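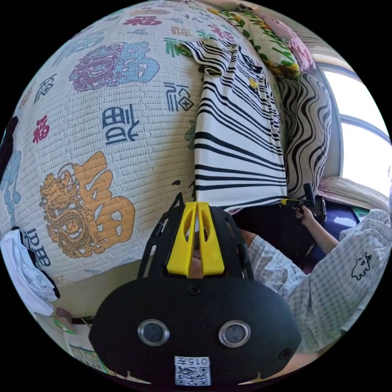
Two hand-held grippers at the bedside, with a striped garment laid out on the quilt.

Teaching robots to fold, one shirt at a time

The open day at Pleltness began with coffee and a safety talk, and then everyone was asked to take their shoes off. The company does most of its work in ordinary homes, and for the visit it had opened up one of the apartments it uses in the Morais district.

There were 17 of us. The bedroom would not hold that many, so we went in by turns and stood along the wall while an operator worked at the bed.

Pleltness makes training material for home robots. An operator picks up a gripper in each hand and does a household job with them, using the yellow fingers where bare hands would normally go. The grippers record what they see and how they move. Those recordings go to the software team, which uses them to teach a robot arm the same job.

"People come expecting to see a robot walk in and make the bed," said Matilde Valente, who runs the home sessions. "What we have is a person doing laundry slowly. The robot part comes later."

It is slow. A shirt that would take a few seconds by hand can take a couple of minutes with grippers. The fingers only open and close, so the operator has to plan where to pinch before moving. A corner gets lifted, brought across and let go. If it lands crooked, it gets picked up again, and the second try stays in the recording.
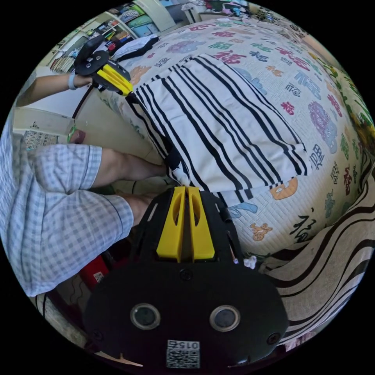

Valente wants those second tries. Early on, she said, the team threw out every fold that went wrong, and the arm they trained had no idea what to do when a sleeve slipped. Now the operators are told to carry on and fix it.

They are also told to leave the room alone. Patterned bedding, clutter on the shelves and sun from the window all make the job harder for the software, and real bedrooms have plenty of each. Stripes are a known problem. On a striped shirt, the edge of a fold can look like one more stripe.

Visitors were allowed to try. I was given a towel and the gripper pair, and got it into something like a square on the third attempt. My wrists were sore afterward. The weight is not bad, but you hold your arms out in front of you the whole time, and operators take a break after each set of seven items for that reason.

Straps and ties are the jobs the operators like least. A strap twists when it is pulled from one end, so both grippers have to work together — one holding, one guiding.

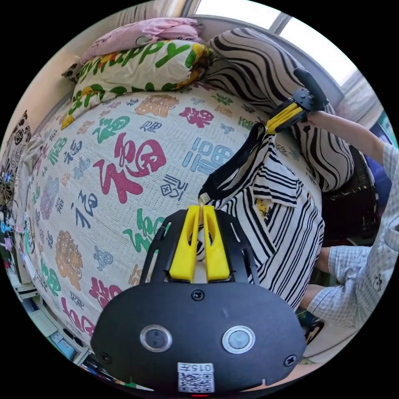
What the arm can do so far

After lunch we moved to the workshop, where an arm named Otov is bolted to a table. Ermelinda Pinheiro, the lead engineer, put a plain hand towel in front of it and stepped back. Otov folded it in half, paused, and folded it again. The next towel went just as well. With a T-shirt it caught only one layer of the hem, and Pinheiro stopped it.

Otov's towel folding was trained on 187 recorded sessions. Shirts will need many more, and Pinheiro would not guess at a number.

Gendside, a linen service across town, has agreed to test the arm on hand towels starting in late October. Bedspreads are not on the list.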